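Unit 4: Stock, broth and reduction
Handout for Thu 4 January. Tutor: Huệ Trương, Skerton kitchen.

4.1 Terms
Stock is made chiefly from bones, broth chiefly from meat. Stock is left unsalted, as the salt level rises when the liquid is reduced. A jus is a reduced stock, served thin. A glaze is taken further, until it coats a spoon.

4.2 White and brown stock
For white stock, blanch the bones and rinse them before use. For brown stock, roast them first - colour at this stage gives most of the final flavour. Standard batch: 700 g bones, 3,000 ml cold water, 108 g mixed onion, carrot and celery. Start cold and bring up slowly. Skim often during the first 20 minutes.

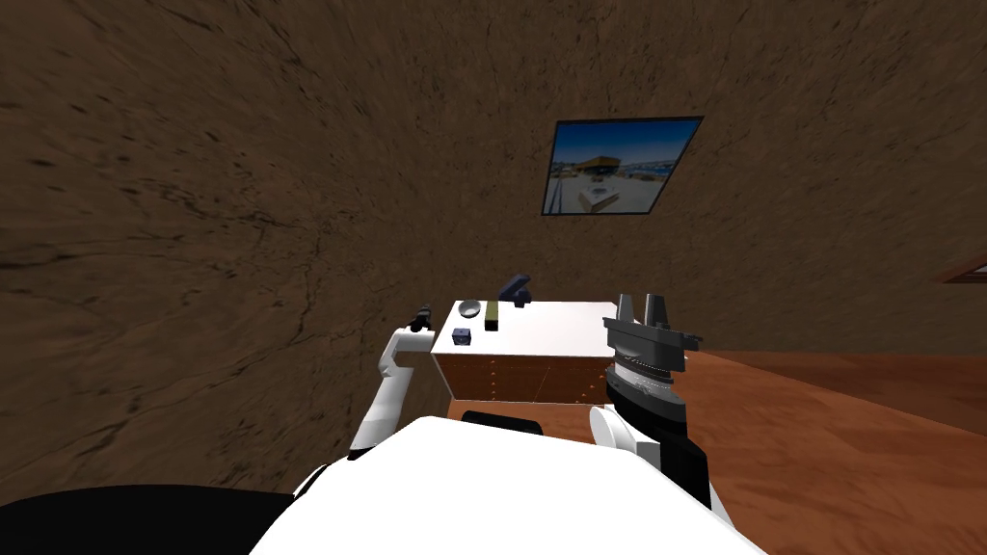
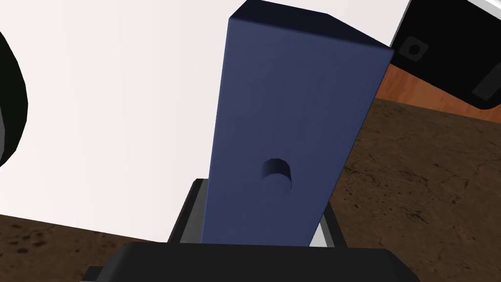

4.3 Simmering
Keep the surface barely moving. A rolling boil breaks fat into the liquid and the stock turns cloudy. Do not stir. Fish stock needs up to 20 minutes after it reaches a simmer; beef bones need most of a day. Add the vegetables late with beef, at the start with fish.

4.4 Cooling
Strain through cloth, do not press the solids, and cool in shallow trays over ice. Lift off the set fat once chilled. Label with type and batch.

Reading before the next unit: Arrieta, chapter on bones and gelatine.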